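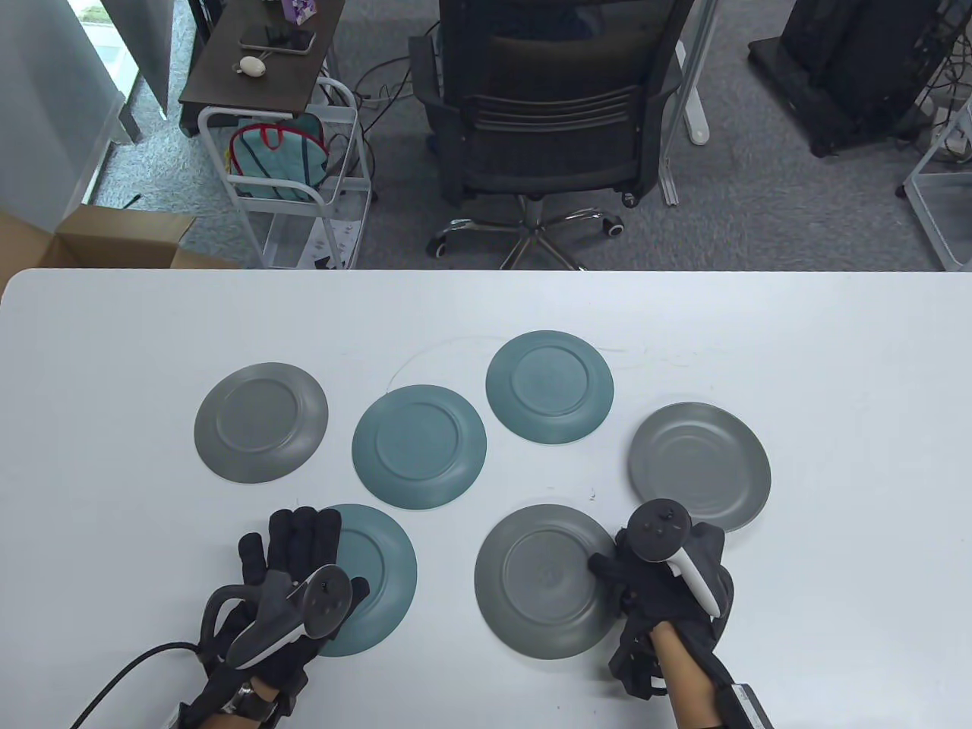
Foot ring

A foot ring (also foot-ring, footring or simply foot) is the raised circular ridge on the underside of a plate, bowl, cup or other round vessel. It carries the weight of the piece, lifts the base clear of the surface on which it stands, and gives the maker an unglazed area on which the ware can rest during firing. Foot rings occur on most wheel-made and machine-made tableware, although some flatware is made with a plain flat base.

Terminology

The part of the ring that touches the table is called the standing edge or contact line. The area enclosed by the ring is the base panel, and this is where a maker's mark, if there is one, is usually placed. The outer wall of the ring meets the body of the vessel at the foot junction. On plates, the junction generally lies beneath the edge of the well, the flat or slightly dished central part of the upper face. The part outside the well is the rim, although on coupe shapes there is no sharp break between the two.

A double foot consists of two concentric rings. It is found mainly on large dishes, where the inner ring supports the centre of the base in the kiln.

Function

A flat base must be very even if it is not to rock. Clay shrinks as it dries and again as it is fired, and a wide disc rarely stays level through both stages. A ring limits contact to a narrow band, so that a small rise or fall in the base panel has no effect on how the plate stands. If the base panel sinks below the standing edge, the plate will spin on its centre when pushed; potters call such a piece a spinner.

The ring also has a thermal use. The air gap beneath the base slows the passage of heat from hot food to the table, and it reduces the stress on the body when a warm plate is set down on cold stone.

In stacking, the foot of each plate rests in the well of the plate below. The diameter of the ring must therefore be smaller than that of the well. Where it is too close to the same size, the foot can wedge or scrape along the curve of the rim and leave grey metallic-looking or dull marks in the glaze.

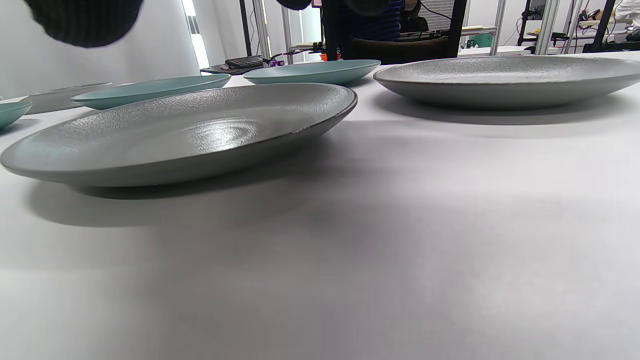 Stoneware plate with a speckled grey glaze and shallow rim. The well receives the foot of the next plate in a stack.

Forming

Thrown ware

On the wheel, the foot is normally cut in a separate operation called turning or trimming. The pot is left until leather-hard, inverted, centred and fixed to the wheel head with small pads of soft clay. The outer wall of the ring is cut first, then the inner. Ese Okafor's workshop manual, Turning and Finishing, advises leaving the base panel slightly domed towards the upper face, to allow for sinking in the kiln.

A foot may also be added as a coil, joined with slip and thrown in place. This method is slower and is mostly kept for tall or narrow feet.

Machine-made ware

Most factory plates are made by jiggering, roller forming or dust pressing. In the first two, a plaster mould shapes the upper face while a profiled tool shapes the underside, including the ring. The Stokent works used a steel profile of 15 interchangeable sections, which allowed the same machine to make several widths of foot.

Glazing and firing

Glaze melts and will bond to a kiln shelf. The standing edge is therefore wiped clean or coated with wax before glazing. After firing, the bare edge is ground or rubbed smooth. Stilts and pins allow a fully glazed foot but leave small scars, and they are not generally used for stoneware, which softens slightly at its firing temperature.

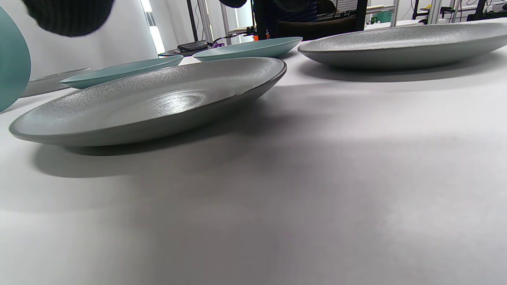

Plate seen from a low angle. The rim is gently raised, with a thin darker edge.

Wear and testing

An unpolished foot is often harder than the surface on which it stands and may scratch wood or the glaze of other pieces. Trials at Varkolley, reported by Garba Igwe and Liette Ouellet, turned weighted plates against glazed tiles for 3,000 cycles. Visible marking began at some 500 cycles with ground feet and later with polished ones. The authors noted that kiln grit left in the edge had more effect than the width of the ring.

See also

Coupe plate
Jiggering and jolleying
Kiln furniture
Maker's mark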